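그리퍼 네 벌을 한 팔에 번갈아 끼워 봤습니다, 로다드 비교 시험 이야기

2020년 2월 9일

지난주 내내 로다드(Rodard) 연구실에서 살다시피 했습니다. 원래는 반나절만 구경하고 기사 하나 쓰고 끝낼 생각이었는데, 보다 보니 재미있어서 며칠을 눌러앉았네요. 편집장님께는 죄송하지만 출장비 영수증도 그만큼 늘었습니다.

로다드가 이번에 한 일은 말로 하면 간단합니다. 같은 로봇 팔에 그리퍼를 바꿔 끼워 가며 같은 집안일을 시켜 보고, 어느 쪽이 더 잘 집는지 비교하는 거예요. 비교 대상은 평행 손가락형 두 가지, 고켄트(Gorkent)에서 나온 부드러운 고무 손가락형, 그리고 흡착식 하나입니다. 여기에 제어기도 두 종류를 붙여 봤으니 조합이 모두 8가지가 됩니다. 조합마다 들어가는 시험이 한두 번이 아니라서, 실제 팔을 쓰기 전에 시뮬레이션으로 3,000회를 먼저 돌렸다고 합니다.

실험을 맡은 치둠벰 에팀 씨는 첫날부터 저를 모니터 앞에 앉혔습니다. 저는 당연히 로봇 팔부터 보여 줄 줄 알았거든요. 그런데 팔은 구석에 멈춰 있고 다들 화면만 보고 있는 겁니다. 왜 진짜를 안 돌리냐고 물었더니 대답이 이랬습니다.

"진짜로 돌리면 그릇이 남아나질 않아요. 작년에 깬 것만 한 상자입니다."

작년 시험에서는 시뮬레이션 없이 바로 실물로 들어갔다가 그릇도 깨고 손가락 끝 패드도 두 번이나 갈았답니다. 부품 배송을 기다리느라 한 달 가까이 쉬었다고 하니 이번에 순서를 바꾼 게 이해가 됩니다.

과제 목록은 12개입니다. 컵 옮기기, 그릇 포개기, 숟가락 집기, 병뚜껑 잡기, 수건 걷기 같은 것들이에요. 저는 솔직히 숟가락이 제일 쉬울 줄 알았는데(가볍잖아요!) 연구실 사람들은 그 항목 이야기만 나오면 한숨부터 쉽니다. 납작하게 누운 물건은 손가락이 밑으로 들어갈 틈이 없어서 바닥을 긁기 쉽답니다. 반대로 제가 어려울 거라고 찍었던 병뚜껑은 네 그리퍼가 모두 무난하게 통과했습니다. 제 감은 믿지 마시길.

제가 가장 오래 본 건 그릇과 컵이 나오는 과제였습니다. 손목 카메라 시점으로 화면을 띄워 놓고 보면 내가 로봇이 된 기분이 들어서 은근히 몸이 앞으로 쏠려요. 옆자리에 앉은 하우와 오녜카 씨는 이 시점만 하루 종일 본다는데, 처음 몇 주는 퇴근길에 문손잡이만 봐도 접근 각도를 재게 됐다고 하더군요.

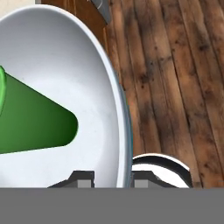
평행 손가락형 그리퍼로 진행한 시뮬레이션 화면. 큰 흰 그릇 안에 초록색 물체가 놓여 있다.

오녜카 씨 설명으로는 그릇 안에 든 물건이 까다로운 이유가 따로 있답니다. 평평한 탁자 위에 있는 물건이라면 팔이 위에서 그대로 내려오면 되는데, 그릇에는 턱이 있으니까요. 물건에 손가락을 맞추면 턱에 걸리고, 턱을 피하면 물건을 잡는 깊이가 얕아집니다. 사람은 손목을 살짝 꺾어서 아무 생각 없이 해내는 동작이지요. 저도 그날 구내식당에서 국그릇에 빠진 숟가락을 꺼내다가 괜히 제 손목을 쳐다봤습니다.

평행 손가락형 두 가지는 여기서 차이가 꽤 났습니다. 손가락이 긴 쪽은 그릇 안으로 깊이 들어가는 대신 몸통을 기울일 때 턱을 자주 건드렸고, 짧은 쪽은 턱은 잘 피했지만 물건을 끝으로만 살짝 물어서 들어 올리다 놓치는 일이 많았어요. 고켄트 고무 손가락은 턱에 닿아도 휘어지니까 계속 진행합니다. 화면으로 보면 조금 흐느적거려서 불안한데, 결과표를 보면 성적이 나쁘지 않아요. 다만 무거운 그릇을 들 때는 손가락이 벌어져 버려서 포개기 과제에서 점수를 많이 잃었습니다.

흡착식은 평평한 접시와 상자에서는 거의 반칙처럼 보였습니다. 갖다 대면 붙으니까요. 그런데 굽은 면이 나오면 갑자기 얌전해집니다. 수건 과제는 아예 목록에서 빼 달라는 요청까지 나왔는데, 에팀 씨가 형평성 때문에 안 된다고 끝까지 버텼다고 합니다.

제어기 쪽 이야기도 해야겠네요. 하나는 목표 위치까지 정해진 길로 움직이는 방식이고, 다른 하나는 손끝에 걸리는 힘을 보면서 움직임을 고쳐 가는 방식입니다. 저는 당연히 두 번째가 낫겠거니 했고, 실제로 그릇 과제에서는 그랬습니다. 턱에 닿으면 조금 물러났다가 다시 들어가는 모습이 꽤 조심스러워 보여요. 문제는 시간입니다. 조심하다 보니 느려요. 컵을 옮기는 단순한 과제에서는 첫 번째 방식이 벌써 끝내고 돌아오는데 두 번째는 아직 컵 앞에서 재고 있습니다. 성미 급한 저는 보다가 커피를 두 잔 마셨습니다.

카메라 비교는 원래 계획에 없다가 중간에 끼어든 항목입니다. 핀란드에서 온 펜티 할로넨 씨가 손목에 다는 카메라와 천장 쪽에서 내려다보는 카메라를 따로따로 써 보자고 고집을 부렸대요. 손목 카메라는 물건이 가까이 보이니 잡는 순간에는 유리한데, 그리퍼 몸통이 화면 아래쪽을 크게 먹습니다. 내려다보는 카메라는 전체 배치를 한눈에 잡는 대신 팔이 물건 위로 가면 정작 중요한 순간에 가려지고요. 할로넨 씨의 결론은 둘 다 달자는 것이었습니다. 예산을 관리하는 쪽 표정은 썩 밝지 않았습니다만.

시뮬레이션이 얼마나 믿을 만하냐는 질문도 했습니다. 화면 속 나무 판자에는 검은 얼룩도 있고 옹이도 있고 그릇에도 은은한 음영이 들어가 있어서 제 눈에는 꽤 그럴듯했거든요. 그런데 재질 작업을 맡은 조리아나 멜니추크 씨는 고개를 저었습니다. 보기 좋은 것과 맞는 것은 다르다면서요. 지금 제일 골치 아픈 건 마찰이랍니다. 화면에서는 멀쩡히 들리던 컵이 실물에서는 미끄러지고, 어떤 건 그 반대라고 해요. 그래서 멜니추크 씨 책상에는 사포와 고무 조각, 주방용품 가게에서 사 온 컵이 잔뜩 쌓여 있습니다. 하나씩 기울여 보면서 언제 미끄러지기 시작하는지 재고, 그 값을 시뮬레이션에 다시 넣는 작업이에요. 저도 몇 개 기울여 봤는데 손이 떨려서 제 측정값은 전부 버려졌습니다.

마지막 이틀은 드디어 실물 팔이었습니다. 시뮬레이션에서 성적이 괜찮았던 조합만 골라 520회를 돌리는 일정인데, 제가 있는 동안 끝까지 가지는 못했습니다. 첫날 오전에 손목 연결 부품이 헐거워서 다시 조이느라 두 시간을 썼고, 오후에는 그리퍼를 갈아 끼우는 순서 때문에 가벼운 말다툼이 있었어요. 에팀 씨는 한 그리퍼로 과제를 다 끝내고 바꾸자고 했고, 할로넨 씨는 그러면 뒤에 쓰는 그리퍼가 손해를 볼 수 있으니 섞어야 한다고 했습니다. 결국 섞는 쪽으로 정해졌고, 그 덕에 윌슨 마마니 씨가 육각 렌치를 들고 종일 서 있게 됐습니다.

마마니 씨는 이 연구실에서 손이 제일 빠른 기술자입니다. 제가 지켜본 바로는 볼트를 풀고, 케이블을 빼고, 새 그리퍼를 달고, 영점을 맞추기까지 커피가 식을 틈이 없어요. 그래도 본인은 불만이 많습니다. 고켄트 제품은 볼트 자리가 다른 것들과 달라서 중간에 어댑터를 하나 더 끼워야 하거든요. 어댑터가 들어가면 손끝 위치가 그만큼 앞으로 나오니 제어기 설정도 고쳐야 하고, 한 번은 그걸 깜빡해서 팔이 탁자를 콕 찍었습니다. 다친 사람도 깨진 그릇도 없었지만 다들 잠깐 말이 없었어요. 그 뒤로 교체 점검표에 줄이 하나 추가됐습니다.

중간 성적을 묻는 독자들이 계실 테니 제가 들은 만큼만 적어 둡니다. 그릇이 들어가는 과제에서는 짧은 평행 손가락에 힘을 보는 제어기를 붙인 조합이 앞서고 있고, 속도만 따지면 긴 평행 손가락과 정해진 길 방식이 제일 빠릅니다. 고무 손가락은 모양이 제각각인 물건에서 강하고, 흡착식은 접시 전문입니다. 순위를 매겨 달라고 졸랐더니 에팀 씨는 실물 시험이 끝나기 전에는 절대 안 된다고 하네요. 오녜카 씨는 슬쩍 웃기만 했고요. 제 마음속 1등은 따로 있지만 앞서 말씀드렸듯 제 감은 이미 한 번 크게 틀렸으니 적지 않겠습니다.

전체 결과는 이달 안에 쿠르코프(Kurkow)에서 열리는 로봇 조작 모임에서 발표됩니다. 과제별 성공률과 실패 장면, 제어기 설정값까지 같이 공개할 예정이라고 하니 집에서 비슷한 시험을 해 보려는 분들께도 쓸모가 있을 것 같아요. 오누오하(Onuoha)라는 이름의 과제 묶음도 함께 올라갑니다. 이번에 쓴 그릇과 컵 배치를 그대로 담은 파일인데, 시뮬레이션만 돌릴 줄 알면 자기 그리퍼 모델을 넣어서 바로 비교해 볼 수 있답니다. 설명서는 영어로 먼저 나오고 한국어판은 아직 번역할 사람을 찾는 중이래요. 관심 있는 분은 로다드 쪽으로 연락하시면 됩니다.

저는 발표 날에도 가 볼 생각입니다. 숟가락 과제가 어떻게 됐는지 궁금해서요. 제가 떠나던 날 마마니 씨가 숟가락용으로 손가락 끝을 얇게 깎은 시제품을 하나 만들고 있었는데, 그게 시험에 들어갔는지 아직 답을 못 받았습니다. 소식이 오면 댓글로 덧붙이겠습니다.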